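Course Notes, Unit 6: Comparing Grippers on Soft Things
Instructor: Wumpini Asante
Read before the October lab block

Last unit we picked up blocks, cups and cans, and most of you got the arm to behave nicely. Cloth is where it gets fun! A block has one shape. A shirt has as many shapes as there are ways to drop it, and the part you want to grab may be underneath the part you can see.

6.1 What we are comparing

Each bench will try two sets of fingers on the same arm and the same controller. The first is the Skumia flat pair, which you know from Unit 4. The second is the Durnitdale curved pair, with pointed tips and a scooped inner face. Please don't change the controller gains between sets. If you change the fingers and the gains together, your numbers can't tell you which one made the difference, and I will ask.

Before the first run, write down a guess. Which pair will do better on a single layer? Which on a thick hem? I have been wrong on this more often than I'd like to admit, and the wrong guesses have made for the best discussions.

6.2 Three ways to miss

A grasp on cloth can fail in ways a grasp on a block can't. Use these names in your log so that we can pool the results.

Slide-off: the fingers close on fabric, but it slips away during the lift.
Over-grab: you wanted one layer and took two or more. The lift looks great and the fold afterward is a mess.
Air grab: the fingers close above or beside the cloth and come up with nothing.

Over-grab is the sneaky one. A simple "did it lift?" check scores it as a success, and an early version of our own scoring sheet did exactly that. Look at what is hanging from the fingers before you write anything down.

6.3 Using the wrist camera

The wrist view is wonderful for cloth - you get seams, hems and the small shadows between layers, all from close up. What you give up is the big picture. Up close, a shirt can fill the view and leave you guessing which end is which. The fingers also hide whatever is right behind them, so save a view at the hover position and pick your target there, before the final approach.

Train yourself to look for stitching. A row of stitches runs along a garment's structure, and a seam that you can see from the inside tells you the fabric has turned back on itself. Shadows help too: a dark line between two patches of the same color often marks a gap where a fingertip could go.

6.4 The target for this lab: a turned-back flap

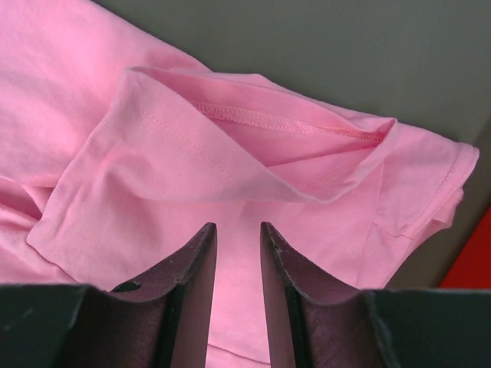 Reading time for Unit 6: 4 min

The pink t-shirt has a good flap to practice on. Its upper edge is lifted and opens into a pocket, with the overlock seam showing inside, while the fingertips are down by the lower crease. Work out two approaches on paper, one to the open upper edge and one to that crease, and say which layers you expect to end up between the fingers. Could the flap be a sleeve? Maybe, or part of a hem. Write down what would settle it for you.

6.5 Runs and logging

Do 30 grasps with each finger set. Crumple the shirt again between grasps, and drop it from the same height each time. Cap the approach at 13 mm per second for the last stretch; faster than that and the tips tend to push the cloth ahead of them.

Log the finger set, your target (edge, crease or hem), the result and the layers held. The shared Nwachukwu log has 872 grasps in it from earlier classes, and I would love to see it pass 3000 one day. Keep your column names the same as the ones already there, please!

Bring your log and your first guess to the discussion in the Vovomville room at 2 p.m. Two pages of write-up is plenty, plus one saved wrist view of your favorite failure.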